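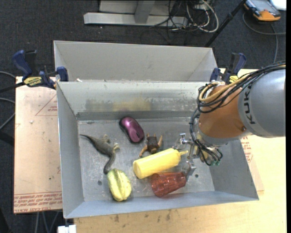 Grasp success dropped when I swapped in new objects – is my comparison even fair?

Asked in May, tagged: bin picking, grasping, evaluation

Hi all, first proper question here so be gentle. I'm doing a bin picking study with a KUKA arm and a two-finger gripper. There's a grey metal bin clamped down in front of it, odds and ends go in (a mouse, a tumbler, a squeeze bottle, a plastic lizard sort of thing, you get the idea) and the arm tries to take them out one at a time. Grasps are picked by a network we call Nodis, trained on 2,030 attempts I logged over the winter.

With the objects it was trained on I get 75 successes out of 100. I was very pleased with that! Then I put in a set it had never met and did 100 more, and it got 602 on our scoring scale, where the old set got well over that. My supervisor wants one number for the paper and I haven't got one I believe in.

What bothers me is that I refill the bin by hand. I'm sure I was spreading things out more nicely in the early runs, when I was still nervous about the gripper bashing something. By the end I was just tipping them in. So is the drop down to the objects, or down to me? And do I have to run the whole lot again? Please say no.

Answer 1 (accepted)

I'm afraid it's a yes, though a smaller yes than you're dreading. You've changed two things at once, the objects and the way they land, and you can't pull those apart afterwards by staring at the logs. I did exactly this with a rig called Penner a few years back and spent a miserable month trying.

What I do now: put everything in a box, shake it, turn it over into the bin, lift the box off. Every time, for both sets. Then alternate, so one fill of old objects, one fill of new, back to old. If the camera gets knocked or the finger pads wear down halfway through, both sets suffer the same.

Also decide what counts as a success before you start and write it down. Lifted clear of the rim? Held for three seconds? Dropped on the way over? I'd changed my mind about that last one partway through and hadn't noticed.

And drop the scoring scale, at least for the paper. You've quoted one set as a count out of 100 and the other as 602 of something, and I couldn't tell you how those two compare. Plain successes over attempts, both sets, with an interval round each. At 75 out of 100 the interval is wider than people expect, it runs from the mid sixties to the low eighties, so a modest drop on the new set could be nothing much.

Keep the old data. It's still fine for training.

Answer 2

have you tried Mistora? we use it for the object models and it's been good. not sure if it does real arms though

Answer 3

Agree with the first answer, just adding one bit. Break the results down by object before you give anyone a single number. When I did mine, nearly all the failures came from two smooth round things that rolled whenever a finger touched them, and everything else was close to perfect. Made for a much more interesting page in the write-up – and my examiner asked about it straight away.

See-through stuff deserves its own row too if you're using a depth camera. Mine used to see straight through a plastic cup and aim for the floor of the bin.

Comment from the asker

Thanks both, box method it is. I've got the arm booked until 6 pm so I'm going to try a few fills now. Depth camera, yes, and the tumbler has been a pig from the start. Will look at the per-object split tonight. Is there a sensible minimum number of tries per object, or do I just do as many as I can stand?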